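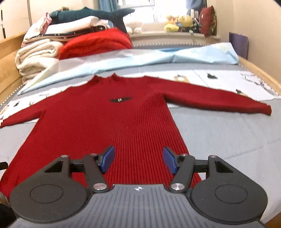
Folding or hanging knit dresses?

haque_mill
Posted 7/1/24
I have a red ribbed knit dress with long sleeves, a short stand-up collar and a keyhole on the chest. It spent the winter on a hanger and now the shoulders have points in them. I also think it got longer. My closet is full and I have one deep drawer left. How do you fold something like this so the ribs don't get creased? I lay it out on the bed and then I'm stuck on what to do with the sleeves.

Drastance
Face down. Smooth the body with flat hands, going with the ribs, never across. Bring each sleeve straight over the back, then fold the sides in to the width of your drawer. Fold up from the hem in thirds. Don't press it down.

pluritz22
I roll mine. Sleeves in, then roll from the hem up to the collar. No hard fold line anywhere and you can see every dress when you open the drawer.

Drastance
Rolling stretches the outside layer if you pull it tight, and most people do.

pluritz22
Then don't pull it tight. I've done it since college and nothing has stretched.

siltia_b
You can hang a knit dress if you do it right. Fold it in half lengthwise, put the hanger hook at the armpit, and drape the body over one side and the sleeves over the other. The weight sits on the bar and the shoulders never touch it.

haque_mill
Tried that with a sweater and got a line across the middle. Maybe my hangers are too thin?

siltia_b
Probably. Use the padded kind, or slide a piece of pool noodle over the bar.

2224kb
What's it made of? Check the care label. Acrylic is forgiving, wool isn't. For the points, hold a steamer a few inches off and pat them flat with your hand. Let it cool before you move it.

haque_mill
Side label says acrylic and a little nylon. I'll try the steam tonight.

Drastance
Fine, but keep the steam light on acrylic. Too much and it goes limp and stays that way. I ruined a cardigan like that in May.

pluritz22
Agree with Drastance on that one.

haque_mill
Steam took out most of the left shoulder, the right one still has a bump. I folded it Drastance's way with a towel inside the last fold and it fits the drawer with room for one more. The sleeves still slide around when I turn it over.

Drastance
Cross them lower down, near the waist. They stay put better there.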